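Gutbridge Marsh guided walks: worth the money?

marshwren_mo
My husband and I are thinking about the September guided walk at Gutbridge Marsh. It's 5 dollars more than last year, and they say all of it goes to the Gauthier trail and the nesting platforms. Has anybody been lately? I'd love to hear how it went, good or bad.

dindo_d
Oh, do go! Rogelio Layug led ours and we had bitterns, two rails and a very cross kingfisher – I came home with muddy knees and a grin. The project raised 2,545 dollars last season and 1,491 of it went straight into the platforms.
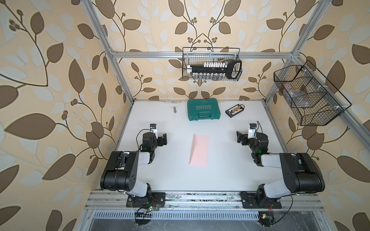 Bring binoculars and a hat, and leave the big scope at home, the boardwalk is narrow. I keep all my small birding bits sorted at home or I'd never get out the door by 6 a.m. Black wire mesh baskets hung from a rail like those are just right for it, and the one with compartments would hold lens cloths and spare straps nicely. The leafy wallpaper with the berries would suit a birder too!

Cuvex
I'm glad you had fun, Dindo, but I don't agree. Up to 200 people a month on that boardwalk is too many for rails, and a few platforms don't make up for it.

marshwren_mo
Could they cap the groups, maybe?

dindo_d
I'd be all for smaller groups, Cuvex, even if it cost me a bit more. Etotlow Pond does that already. Mo, ask for the early walk.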